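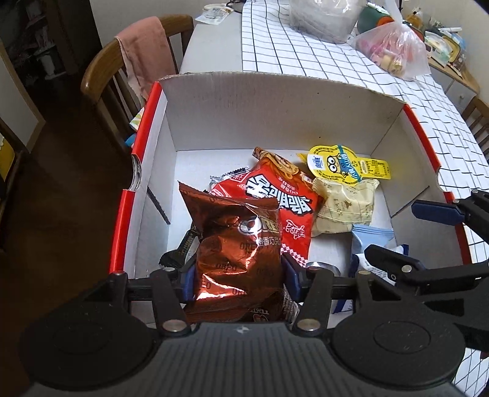

How long should I wait before I put fish in a new tank?
Give it until your ammonia and nitrite tests both read zero, and in my house that has taken anywhere from three to six weeks.

Setting up the Tunero filter

I'm assuming your tank is on its stand, level, and filled to within an inch of the rim. Mine is an 18 gallon and I've set this filter up on it more times than I'd like to admit!

1. Unplug the heater and leave it unplugged until step 6.

2. Rinse the sponge and the ceramic rings in a bucket of old tank water (plain dechlorinated water is fine if it's all new). The rings shed a lot of dust, so I go until the bucket looks clear.

3. Drop the rings in the bottom basket, sponge on top. Debora Ferri does hers the other way up and we still argue over it.

4. Press the lid down until both clips click.

5. Hang the intake at the back and push the hoses on all the way.

6. Fill the canister, plug everything in, and let it run. Expect gurgling for almost 19 minutes while the air works its way out.

Note: the dial goes up to 300 gallons per hour. I keep mine at half, my bettas hate a strong current.

Caution: leave a drip loop in every cord, and never lift the lid with the pump running. I did that once in July and had to dry out the whole cabinet.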